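Halliday to replace locks on 787 lockers at Pamberg and Mokach leisure centres

Work starts in December on a full replacement of the changing room lockers' locks at two of the leisure centres run by Halliday. The job covers 787 lockers, both dry side and pool side, and will be paid for from the existing repairs budget. Admission prices will not change as a result.

The present locks take a pound coin and date from when the centres opened. Members have complained for some time about jammed coin slots, and reception staff at Pamberg were called out to lockers 366 times last year. Spare parts for the old model are no longer made.

The new locks have been supplied by Bruser and need no coin. Members turn the key, take it out and keep it with them on a wristband while they swim or train. Each locker has its own key, with a number on the wristband to match the door.

Yao-tsung Lau, operations manager at Halliday, said: "People carry fewer coins than they used to, and we were handing out tokens at the desk all day long. The tokens then went home in people's pockets. We looked at keypad locks as well, but members who tried them told us they forgot the code by the time they got out of the pool. A key is simple and most people know what to do with it." 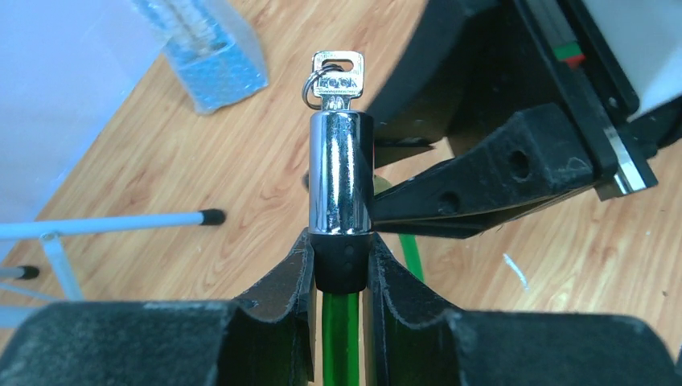
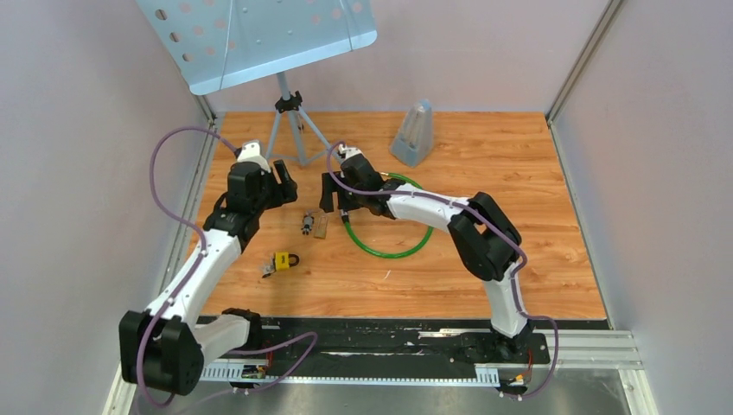
Mokach will be done first, beginning on a Tuesday with the pool side changing village. Lockers will be closed one bank at a time and there will always be some in use in each changing room. Fitting will take place between 10 in the evening and opening time, so classes and lane swimming will run as normal. Pamberg follows once Mokach is finished.

Members who rent a locker by the month should empty it before work reaches their bank. Notices will go up on the doors a week ahead. Anything left inside will be bagged, labelled with the locker number and kept at reception.

Lost keys will be charged at £6.96, the cost of a new lock barrel and pair of keys. There is no charge for a broken wristband. Keys taken home by mistake can be handed in at either centre.

Wider lockers for pushchairs and wheelchair users are included in the work, and their locks will be fitted lower on the door. The small valuables lockers beside the gym at Pamberg were changed last year and are not affected.

Questions about rented lockers should go to the reception desk at the centre where the locker is held.

ENDS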